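Moving a small server to short-lived certificates

25/04/2023

I run one small server in a rented rack and a second, smaller one at home. Between them they answer for 23 hostnames, most of which exist for historical reasons. Until December every one of those names was covered by a certificate I renewed by hand once a year, using a checklist kept in a text file. The checklist had 40 lines. I skipped line 31 last year and took my own mail down for an evening.

What follows is a record of the move to automatic issuance, written mostly so that I can repeat it when the home machine is replaced. It assumes you know what a certificate signing request is and have edited a zone file before. 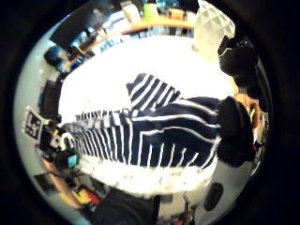
What was there before

The rented machine is called Skirine and does mail, a handful of static sites and a Git server. The home machine is Grikent. It does backups and one web page that shows the temperature in the loft. Both run the same stable distribution, a release apart.

Certificates lived in four different directories. The web server read one, the mail transfer agent read another, the IMAP daemon read a third through a symbolic link, and the fourth belonged to an XMPP server I had stopped using but not uninstalled. Private keys were mode 0640 in two places and 0600 in the other two. One key was shared by 11 names and had been carried over unchanged through several renewals. I would not defend any of this.

Choosing a challenge type

The HTTP challenge is the simpler one and suits a machine with port 80 open to the world. Skirine qualifies. Grikent does not, as it sits behind an address that changes and a router I would like to leave alone. I also wanted one wildcard, and wildcards need the DNS challenge. Running two methods meant two sets of failure modes, so I used DNS for everything.

The difficulty with DNS validation is that the client needs to write to the zone. My registrar's control panel issues API tokens, but each token can alter every record in the account. Leaving that on a web-facing host seemed a poor trade for saving an afternoon.

The usual answer is delegation. For each hostname you add a CNAME at _acme-challenge pointing to a name in a separate zone, and the client is given write access to that zone only. If the credential leaks, the attacker can still obtain certificates for the delegated names, which is bad, but cannot redirect the mail or move the sites. I put the separate zone on a small authoritative server of my own and used TSIG keys for the updates, one key per machine.

Check each CNAME with dig from outside your own network before going further. I had a trailing dot missing on two of them, and the zone file happily appended the parent domain.

The client

I tried two existing clients. Both worked. The first brought in 87 packages, which I did not want on a mail server. The second was a single shell script and very tidy, but its deployment hooks ran once per certificate, and I wanted one reload at the end of a run however many certificates had changed.

In the end I wrote a wrapper around the second one. It is called Stelmakh and it is 1,509 lines long, a good third of which is argument parsing and error messages. It reads one configuration file per machine, asks the underlying script to renew whatever is due, copies the results to a staging directory, checks that each key matches its certificate, and then swaps a symbolic link. Services are reloaded after the swap. If any check fails, the link stays where it is and I get a message.

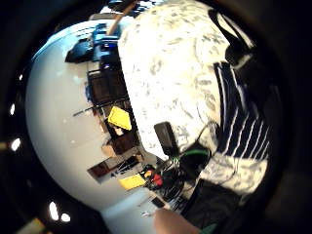

Problems found on the way

Reload and restart are different things. The web server picks up a new certificate on reload. The version of the IMAP daemon on Grikent did not, and carried on serving the old one until it was restarted – I noticed only because the monitoring check connects to the port and reads the expiry date, where the previous check looked at the file on disk. Check the port.

Negative caching caught me once. I queried a challenge record before it had been published, my resolver remembered that it did not exist, and for the next hour I was debugging a fault that had already gone. Query the authoritative server directly while testing.

Use the staging endpoint of the certificate authority until everything works. The production limits are reasonable but they are easy to reach with a loop and a typing error in it.

CAA records need to name the new issuer before the first request. I had set mine years ago for the old commercial authority and forgotten them. The error returned was clear and I read it properly on the third attempt.

If you publish TLSA records for mail, a new key at each renewal will break them unless the record is changed first. I kept the same key across renewals for the mail names and rotate it by hand, with both the old and new hashes published for two days before the swap. The web names get a fresh key every time.
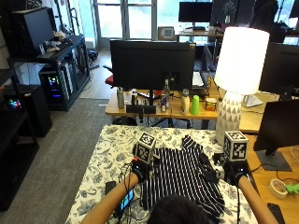
The timer runs twice a day with a random delay of up to 40 minutes. A certificate is renewed when a third of its life remains, so a failure leaves weeks in which to notice it. The message on failure goes out through a different mail provider, for what I hope are obvious reasons.

Monitoring is a third machine, Ollon, which does nothing else. It connects to every service on every name once a day, completes the handshake, and records the issuer, the expiry date and the full chain. It has complained twice since I set it up. One was the IMAP daemon above. The other was an intermediate certificate missing from the XMPP server, which I have now uninstalled.

Still to do: the TSIG keys have no rotation schedule, and Stelmakh has no tests beyond the ones I run by hand. The old checklist is still in my home directory. I will delete it after the home machine has been replaced.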